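Kasholm Shared Kitchen: Cabinets and Shelves FAQ
Updated April 2024

Welcome! We get a lot of questions about the lower cabinets, and we love answering them, so they're all collected on one page. If yours is missing, write to Jeanine Hendriks at the front desk and she'll add it.

Which cabinet is mine?

Your number is on your welcome sheet, and the same number is on a small tag inside the door. Cabinets 1 to 9 are along the window wall, and the rest run under the long counter. If you'd like to swap with somebody, go right ahead, just tell Jeanine so the list stays correct.

How much can I keep in it?

More than you'd think! The inside is 80 cm wide and the shelf moves up and down, so a stockpot, a stack of mixing bowls and a decent row of jars all go in happily. Please keep everything behind the closed door. Boxes on the floor in front of the cabinets get moved to the hallway when we mop.

Can I move the shelf myself?

Yes, please do! It makes a huge difference. Take everything off first, lift the shelf at the front, tip it toward you and slide it out. Move the four pins to the new holes (check both sides are at the same height, everybody gets this wrong once) and set the shelf back down on them. Ezequiel Robles has spare pins in the drawer marked Forkatik if one goes missing.

What should go on the top level and what on the bottom?

Heavy things low, light things high, and whatever you use every day at the front. Nicanor Miranda, who bakes here most mornings, keeps his flour at the bottom in two lidded tubs and all his cutters and tins up top, and he can find anything with his eyes closed. Small things do best in a tray or a shallow bin that you can pull out in one go.

Small blocky things get pushed up under the counter. How do I keep track of them?

Ah, the high spot! With the shelf on a high setting there's a narrow space right under the counter, and it's great for flat or compact things you don't need every hour. Get down low and open the door all the way before you reach in, so you can see what's up there and your knuckles stay clear of the hinges. Put the longer pieces in lengthwise, side by side, and leave a finger's width in front so you can get hold of them again. The two blue blocks in the photo sit right up against the top like that, next to each other, one longer and flatter than the other.
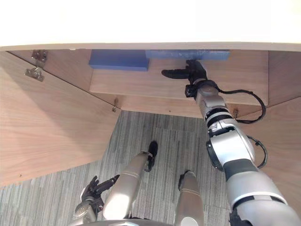
My door doesn't close properly. What can I do?

Look inside first! Nine times out of ten a pan handle is sticking out. If the cabinet is clear and the door still hangs crooked, the hinge screws may need a turn. There's a Phillips screwdriver on the hook by the sink. Turn the screw nearest the door edge a little at a time, close the door, look at the gap, and repeat. If the screw just spins, stop there and leave a note for Ezequiel. He fixes hinges on cleaning days and he's quick.

How do I clean the wood?

A soft cloth, warm water, a drop of dish soap, then a dry cloth. We wipe along the grain. No scouring pads, please, and no bleach. For sticky rings (honey is the champion here) lay a warm damp cloth over the spot for a few minutes and it lifts right off. We buy our cloths from Storkier and they're in the basket under the noticeboard, so help yourself.

Can I line the shelf?

Sure! Cork, paper and washable mats are all fine. Please skip anything with glue on the back. Wubit Gebreyes cut a whole roll of cork to size last winter and there are still 16 pieces left, free to anyone who wants one.

What do you do with things left behind?

They go in the Goicoechea crate by the back door (it came with the first delivery of plates, and the name stuck) and stay there for a month. After that they're up for grabs. It's where half of our best wooden spoons came from.

Is there a deposit?

There's a key deposit of 175 kroner, and you get all of it back when you return the key and the cabinet is empty and wiped down.

Can I help out on a cleaning day?

Yes, come along! We open every cabinet, pull the shelves, wash everything down and have soup afterward. Emiliano Aguirre keeps the sign-up sheet on the fridge. Bring an apron and a container for leftovers.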